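4.2 Simulated rehearsal of the workshop build

The arm described in Section 3 was assembled over two winters in the shared workshop at Drukent, where bench time is allotted by the evening and the power supply is switched off when the last member leaves. These conditions limited the time available for trials on the physical arm. It was therefore decided that every grasping routine should first be run in simulation on a member's home computer, and that only routines which had passed this stage would be taken to the bench.

The simulated room was not modelled on the workshop. It was put together from freely available parts, with a plain white table, tiled walls and a wood floor, and the arm was placed on a pedestal behind the table. The objects were chosen for their differing shapes. Figure 7 shows one layout, in which a shallow bowl with a small looped handle and a grey spiral object lie near the far edge of the table, while a mobile phone with a keypad lies flat on the near side. The gripper is open and holds nothing.

A total of 1,126 grasps were attempted in simulation before the first bench session. Of the layouts used, 46 were kept for later comparison and the remainder were discarded. The bowl was approached at the rim in all cases. The phone proved the most difficult object, as its low height left the fingers little room above the table top, and the approach angle was revised five times. Settings for finger speed and closing force were stored in the Movisix control file, which is read without change by both the simulator and the arm.

Members of the workshop were invited to comment on a draft of this section. One comment, received from the group responsible for the wiring, is given after the figure in full, as it bears on the transfer of settings discussed in Section 5.

Figure 7. Simulated layout with three objects on the table and the gripper open.

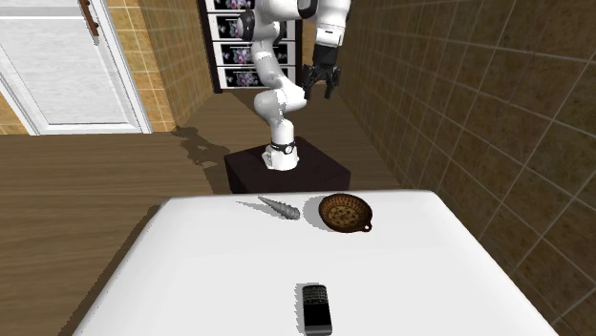 Glykeria Spanos: The draft should state that the closing force in the control file was set before the longer cable was fitted. We measured a drop in voltage at the gripper motor with the new cable, and the simulator takes no account of it. I would ask that the bench results be listed separately for each cable.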